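Skollberg Automation Laboratory
Equipment Planning Meeting, Minutes
25 Mar 2023
Status: approved for circulation

1. Opening and previous minutes

The chair opened the meeting at 9:30. The February minutes were accepted with one correction: under item 4, the quote from Pinano covers the controller and the teach pendant only. The cabling was quoted separately and is not included in the total shown.

Apologies were received from the purchasing office. Their written comments were read under item 3.

2. Open actions from February

2.1 Floor load statement for the second cell. Received from building services. The slab is adequate for the planned pedestal. No further action.

2.2 Compressed air. The drop at the north wall has been re-routed and the regulator replaced. A dryer is still missing from the line. Carried forward to item 5.

2.3 Service contract with Hviid. The draft has been returned with two changes requested: response time to be stated in working hours, and travel to be billed at a fixed rate per visit. Hviid has not replied. Carried forward.

2.4 Inventory labels. Labels have been printed for the existing cell. The spare parts cabinet has not been done.

3. Second arm: purchase or lease

Two options were presented.

Option A is an outright purchase through Pinano. Delivery is quoted at 97 working days from receipt of order. Warranty is standard and begins on the date of shipment. The meeting considered this unfavorable, as part of the warranty period would be lost if installation slipped. Pinano is to be asked whether the period can start at acceptance.

Option B is a lease through Florkico with an option to buy at the end of the term. Delivery is shorter. Insurance would be the laboratory's responsibility and is not in the quoted monthly rate.

The purchasing office noted in writing that a lease must be charged to the operating budget and cannot be moved to the capital line later. The operating budget has no room for it this year without a cut to consumables.

It was pointed out that the second arm does not need to match the first in reach. Payload and repeatability should stay the same so that programs and tooling can be shared. The specification will be rewritten with a minimum reach only.

Decision: proceed with Option A, subject to a satisfactory answer on the warranty start date. Option B is to be held open until the answer is received.

4. Tooling and wrist hardware

The present arrangement was reviewed against the needs of the block handling work. Three points were recorded.

4.1 Gripper. The same type is to be ordered for the second arm. A different type was discussed and set aside, as it would require a new adapter and a new set of grasp settings. One spare is to be kept on the shelf. The unit price is 186 above last year's list and the budget line has been adjusted.

4.2 Wrist bracket. The bracket for the second arm will be made in the workshop from the existing drawing. The drawing is to be checked against the part before release, because the slot was opened up by hand at installation and the change was never entered.

4.3 Cable guide. The meeting agreed to buy the supplier's guide instead of using ties. Cost is minor and can be taken from consumables.

5. Work surface and test objects

The perforated table top will be specified again for the second cell, with the same hole pitch, so that fixtures can be moved between cells. A quote has been requested for a single panel without a seam. If the price is too high, the two-panel version is acceptable. 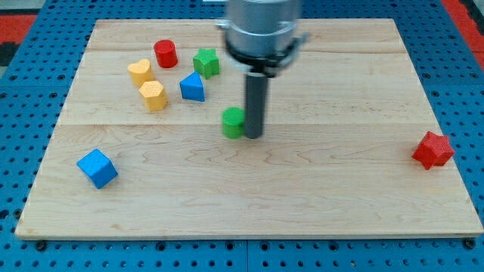 The wooden work board is to be kept as the standard surface for block trials. A second board will be cut to the same size. Flatness is to be checked on delivery and again after one month in the cell, with the values entered in the equipment log.

The wooden block set should be bought complete. Single replacement blocks have been difficult to match in color, and a mixed set would affect the vision settings. Cylinders, cubes, stars, hearts, triangular and hexagonal prisms are all required. Painted samples are to be requested before the order is placed.

The air dryer from item 2.2 was approved as a separate purchase.

6. Budget

The capital line covers the arm, controller, pedestal and table top. Tooling and the dryer come from the laboratory fund. A reserve of 1000 is to be held for freight and customs. If unused by the end of the fiscal year, it will be released to spare parts.

The meeting asked that installation be shown as its own line in future versions of the sheet. At present it is merged with training, and the two have different approval limits.

7. Actions

Ask Pinano about warranty start date. Laboratory manager, before next meeting.
Notify Florkico that the lease quote is to be held open. Purchasing office.
Rewrite arm specification with minimum reach. Cell engineer.
Check and correct bracket drawing. Workshop.
Request painted block samples. Cell engineer.
Remind Hviid of contract changes. Laboratory manager.
Finish labels for spare parts cabinet. Technician.
Split installation and training in budget sheet. Purchasing office.

8. Other business

Training places for the second controller are limited to 5 per course. Names are to be sent to the laboratory manager in writing.

The meeting closed at 11:10. The date of the next meeting will be set when Pinano has replied.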